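Unit 6 handout: what a "good practice" rule is worth
Course tutor: Ciarán Ó Briain
Revised 9/15/26

Read before the session: the Grundley guidance, sections 2 and 4 only. The rest is padding.

Most written rules for shared benches say the arm must run at a "safe reduced speed". Ask what that means. Grundley gives no number. Lenihan gives one, 298 mm/s, and doesn't say who measured it or with what in the gripper. A limit tested on an empty gripper tells you little about a full bottle.

Be just as wary of trial counts. The Triltemau report claims 4,000 picks without a fault, but its own log shows that 313 were stopped by hand and left out. If a person steps in, that is a result and it gets written down. Rizal Sembiring will go through the log with you.

Rules I would keep:
- Lay down what may be on the table before the run, and write it down.
- Keep cables clear of the load. Most checklists skip this.
- Know where your stop button is – and press it at the start of each session.
- One person watches the arm and does nothing else.
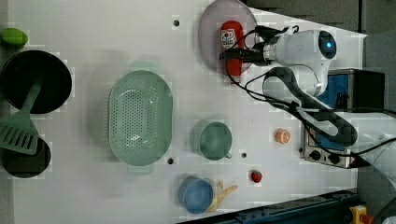 Fig. 6.1 Gripper at a red squeeze bottle lying over a plate. Note the cables looping over the bottle.

Task: take two of the rules and say how you would check, from a written record alone, that each was followed. "The operator was trained" will get no marks. Hand in by the first week of December.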